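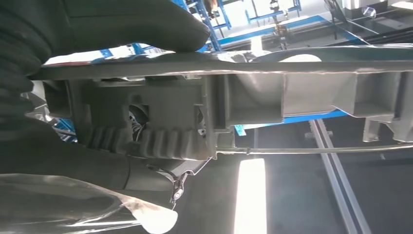

The part came up from the basement wrapped in a beach towel, and Alcides Damasceno carried it the way you'd carry a sleeping kid, one arm under each end.

"Gray," said Pacheco, unwrapping a corner. "You said it was gray and I didn't believe you."

"They were all gray that year!"

It was the carrier out of the front of a Tovwood, the little wagon, the one everybody's aunt drove and then one spring nobody's aunt did. Alcides had been after one for 682 days. He knew because he'd written the first day on the garage wall in carpenter's pencil, right above the light switch, and he did the subtraction that morning while the coffee was dripping. Every other piece of the wagon was waiting. The fenders hung from the rafters. The hood leaned against the freezer with a quilt over it. There was just this gap at the front, like a missing tooth, and you could look straight through it to the engine.

They laid the carrier across two sawhorses and Alcides turned on every light he owned.

Oh, it was lovely. He couldn't help it, he said so out loud. People think plastic is what you use when you've run out of money for something better, but whoever drew this had cared. The top rail was rounded over so smoothly that the light ran down it in one long stripe, and underneath were all those pockets and ribs, wall after wall, deep ones and shallow ones, every one there to keep the thing stiff without making it heavy. He put a fingertip into one of the shallow pockets and went along to the next, and the next.

"You're petting it," said Pacheco.

"I'm inspecting it."

"Your eyes are closed."

Pacheco had driven it down from Usitz in the back of a bread van, four hours with the heater stuck on, and hadn't asked for a cent beyond gas. Pacheco's own wagon had gone to the crusher years back, and the two of them had met at the yard gate, both there for the same door handle. They'd split it in a way. Alcides got the handle and Pacheco got dinner, and then Pacheco kept getting dinner.

"Flashlight," said Alcides.

He shone it into the left end, where things got crowded. This was the part he had worried about. The man in Usitz had sworn on the phone that nothing had been cut out of it, but a man will swear to plenty with a part already in a box. Alcides got down on his knees on the concrete. There was the round opening, and inside it, thin dark wires, still there! Behind them was a round piece of metal. And next door, in the smaller opening, another bit of metal, round like the first.

"Well?" said Pacheco.

"Hold on."

"Well?"

"It's all in there." His voice came out strange. "Pacheco, it's all in there."

He stayed down a while longer than he needed to. He had learned this car lying on his back next to his mother, in a driveway in Plirnus, handing up wrenches. She used to name the parts as she touched them and he'd say them back, and when he got one wrong she'd tap him on the forehead with whatever she was holding. He had a small dent there that he was proud of. The wagon had taken her to work for six years, and then it took him to college with a mattress tied on the roof, and then it sat. She never did sell it. When she handed over the keys she said, "Don't make it fancy," and he hadn't. He'd used the same dull blue, and put the same scratchy seats back in.

"There's a tag down here," said Pacheco, who had come around to the other side and was squinting. "Little blue one."

"Leave it on."

"I was going to leave it on. What do you think I am?"

They ate first. That was Pacheco's rule, no lifting on an empty stomach, so they had rice and eggs standing up at the bench, with the carrier on its sawhorses beside them like a third guest. Then Alcides washed his hands twice and dried them on a clean rag, and they each took an end.

It didn't want to go. It went in at the right and hung up at the left, and they backed it out and tried again, and Pacheco said a word that made the dog next door bark. Alcides could hear his mother as plain as the radio. Tilt it. You always come in flat. Tilt it!

"Tilt it," he said. "Toward you. More."

It slid home with a sound like a drawer closing.

For a minute they just stood there holding it, though it didn't need holding anymore. Then Alcides went to the switch and found the pencil mark. He licked the point of the pencil (a terrible habit, she had it too) and wrote the new date under the old one, 2023-10-07, pressing hard so it would last. Pacheco was already hunting through the coffee can for bolts and laying them out along the fender quilt, short ones, long ones, one that belonged to a lawn mower.

"I'm calling her," said Alcides.

"It's almost midnight."

"She'll be up," he said, and she was, and before he could get a word out she asked him whether he'd come in flat.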